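Looking After a Chess Set That Gets Played With

We keep a chess set out pretty much all year round, and I mean out, on the table, where people can get at it. A set in a cupboard gets played twice a winter and a set on the table gets played most evenings, so I made my peace long ago with a bit of dust and the odd pawn in the fruit bowl. But a set that lives in the open does need a little looking after, and over the years I've settled into some habits that keep ours nice without making a chore of it.

Wiping the pieces

Plastic pieces want nothing more than a bowl of lukewarm water with a small squirt of dish soap. Do one color at a time, swish them around, give the pawns a rub with your thumb, and lay them on a dish towel. I leave mine for 40 minutes and then turn each one over, as water likes to hide around the felt on the bottom. If your felts are glued on (most are), don't let the pieces soak, just dip and rub. An old soft toothbrush gets into the grooves of the rooks and the knights' manes, where the gray stuff collects.

Wooden pieces should never go in the bowl! A barely damp cloth, then a dry one straight after. Once or twice a year I put the tiniest dab of Plillness polish on a rag and go over them, then buff until they stop feeling tacky. It smells of oranges and the whole room is pleasant for an afternoon.

Sorting before you put away

My best habit is a very plain one, and it's to finish one color completely before touching the other. Set the whole white side up on its own squares, back row first and then the pawns in front, and you'll see a gap right away if somebody has rolled under the radiator. Then bring the dark ones in from wherever they've ended up, some on the board, some on the table, and do the same again. Children take to this very well, and it teaches them where everything goes without a lesson being made of it.
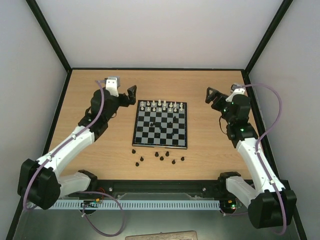 White side all set, black still to be gathered in from the board and the tabletop.

If you play on a dark board, do run your hand lightly over the squares before you fold it or lift it. Black pieces on black squares are terribly easy to miss in the evening, especially one that's tipped over. I've folded a board on a bishop, and the poor thing has had a chip in his hat ever since. A lamp set low and to the side helps a lot.

Caring for the board

Folding boards go first at the hinge and the clasp. Open them flat on the table with both hands, and don't pick them up by one half. If the clasp gets stiff, rub the end of a candle along it and work it back and forth a few times. For the surface, a dry microfiber cloth is plenty - I bought a stack of Jisteo ones ages ago and they're still going. Sticky fingerprints come off with a cloth wrung out until you can hardly tell it's damp.

Bits and pieces

Small felt dots from the hardware store make good replacements when the old ones peel. Ours measure 14 millimeters and need only a trim for the pawns.

Two drawstring bags, one for each color, save a great deal of rummaging. I sewed mine from the leg of an old pair of pajamas, but a bought one does fine.

A shallow tray with a lip is handy for captured pieces. We use the Grikholm one that was meant for keys, and it has cut down wonderfully on things rolling off the edge.

If you do lose a piece for good, ask at thrift stores before buying a whole new set. They often have a box of odd ones under the counter, and I found a very decent knight that way - a hair taller than his brother, but we're fond of him.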